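Thread, Knots and a Very Sore Neck

I've been sewing since I was a kid, mostly hems and the odd quilt, so you'd think suturing would feel familiar. Nope! Different thread, a curved needle, and every stitch gets its own knot and a snip. It's Wednesday night and I'm still thinking about it, so here are the pictures before I go on.

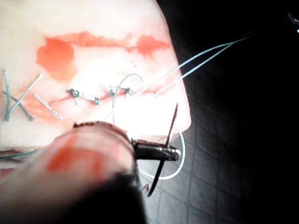
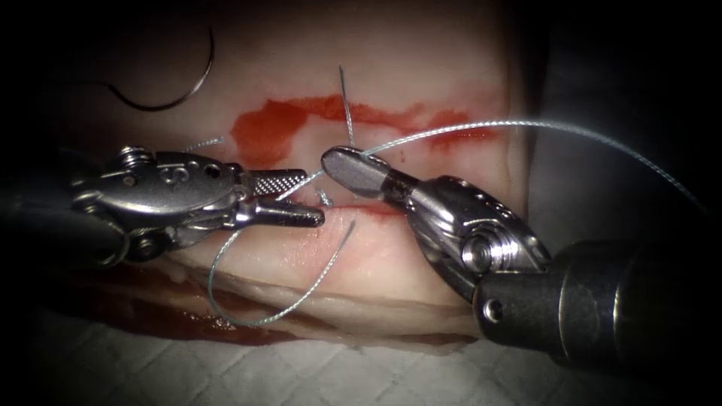
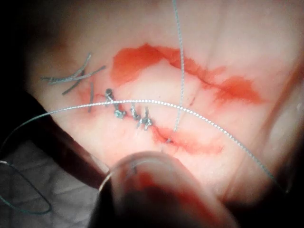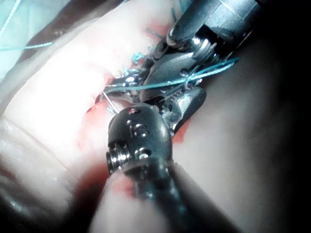 Interrupted stitches along one cut, and red stains in all four.

The knots are what I keep staring at. In the first picture the spacing is all over the place, with a big gap between the second and third, and my quilting brain wants to get in there and even it up. The third one has three in a tidy little row (much more my style), plus that long braided gray thread arching over the top. Long tails get into everything, same as with embroidery floss.

I went home and tried the same knot on a scrap of felt from my Mendwood kit. 4 tries before one held, and it was ugly. I pulled the first loop way too tight and the felt puckered up like a raisin. Next time I'm drawing a line first and marking my spacing with a pencil. And I need a better lamp, my neck is killing me.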